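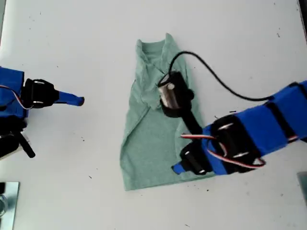
Pale green T-shirt, part folded, collar at the top.

How to set up and calibrate a rowing machine for repeatable 2,000 metre tests

Applies to: air-resistance rowing machines with a chain drive and an adjustable damper. The readings quoted were taken on a Ratia rower with the standard Midero monitor. Other makes use different menu names, but the order of work is the same.

A 2,000 metre time is only useful if it can be compared with the last one. Changes in damper setting, cage dust, chain condition and foot position can each shift the result by several seconds. The procedure below takes less than an hour the first time and a few minutes on later occasions.

What you need

A vacuum cleaner with a narrow nozzle
A lint-free cloth
Light machine oil (not a spray degreaser)
A spirit level
A 10 mm spanner
A notebook or a spreadsheet

1. Position the machine

Place the rower on a hard, flat floor. Thick carpet lets the rear foot sink and alters the slope of the rail. If the room is carpeted, put a sheet of 18 mm board under both feet.

Lay the spirit level across the front foot and adjust the feet until the bubble is centred. Do not level the machine along its length. The rail on most models slopes slightly towards the flywheel by design, and packing the rear foot changes the effort needed on the recovery.

Leave at least 60 cm clear behind the end of the rail and 30 cm on either side of the flywheel cage. A cage pushed against a wall draws less air and gives a lower drag reading.

2. Clean the flywheel cage

Unplug the monitor lead. Run the narrow nozzle over the whole of the perforated screen, then turn the flywheel by hand a quarter turn at a time and repeat. On machines over two years old, remove the outer cover (four screws on the Ratia, six on the older Kyriakidis models) and clean the inner face as well.

Dust lowers the drag factor at a given damper position. The club machine in Lallow had not been opened for several winters, and cleaning alone moved its reading from 104 to 121 with the damper at 4.

Refit the cover before reconnecting the monitor. Do not row with the cover off.

3. Service the chain and rail

Put a small amount of oil on the cloth. Pull the handle out to its full length, hold it there, and wipe the chain from the handle end to the sprocket. A second person makes this easier. Wipe off any excess with a dry part of the cloth. Repeat every 50 hours of use.

Clean the rail with a damp cloth and no detergent. Black marks on the rail are residue from the seat rollers and should be removed before each session. Do not oil the rail.

Check the return cord by letting the handle travel slowly back to its rest. If it stops short, tighten the cord by one pulley position and check again. An over-tight cord adds load at the start of the drive.

4. Set the drag factor

The damper lever controls how much air enters the cage. Its number is not a measure of resistance and should not be used to compare two machines. Use the drag factor shown on the monitor.

a. Reconnect the monitor lead and switch on.
b. From the main menu select Utilities, then Drag.
c. Row at a steady moderate pressure for ten strokes.
d. Read the figure. It should settle to within one unit.
e. Move the damper and repeat until the target is reached.

Typical targets are 105 to 115 for lighter rowers, 115 to 125 for most adults and 125 to 135 for heavier or more powerful rowers. Junior rowers should begin at the bottom of the range. Record the figure, and use the same one at every test. Drag also varies with air temperature and altitude, so it must be checked on the day even if the lever has not been touched.

5. Set the foot height

Adjust the heel cup so that the strap crosses the foot at the base of the toes. At the front of the stroke the shins should be vertical or close to it. If the shins pass vertical, lower the feet by one hole. If they do not reach it, check for tight calves before raising them.

Write down the hole number for each foot. The two sides should match.

6. Programme the test

Select New Workout, then Single Distance, and enter 2,000 m. Set the split length to 500 m, which gives 4 splits. Set the display to show average pace, stroke rate and distance remaining. Turn off the pace boat unless it was used in earlier tests.

7. Warm up

Row 10 minutes at 18 to 20 strokes per minute. Follow this with three bursts of 10 strokes at the intended test pace, with one minute of light rowing between each. Rest for three to five minutes. Start the test within that window.

8. Record the result

Enter the following after every test:

Total time
Each 500 m split
Average stroke rate
Drag factor
Foot hole number
Room temperature
Time of day

Download or photograph the monitor summary before switching off. Some monitors clear the splits if the batteries are removed.

Checking the odometer

Total distance is stored under Utilities, then Product Information. Service intervals on the Ratia are based on this figure. The machine used for these notes showed 1,539 km in April, and the one next to it 578 km. The two gave different drag factors at the same damper position until both had been cleaned.

Faults

Drag reading drifts by more than three units during a test: check for loose dust inside the cage and for a fan or open window near the intake.

Monitor shows no reading: inspect the pickup lead where it passes under the front leg, then replace the batteries.

Seat bumps at one point on the rail: look for flat spots on the rollers. Replace all rollers as a set.

Chain is noisy after oiling: wipe down again. If the noise continues, inspect for stiff links.

Handle twists during the drive: the swivel is worn. Use the 10 mm spanner to release the U-bolt and fit a replacement.

Notes

Drag table compiled by Ifigeneia Vrettos. Cord and swivel procedures checked by Apostolos Liapis on the Ratia and Kyriakidis machines. Cover screws on the Kyriakidis are of two lengths; the longer pair goes at the bottom.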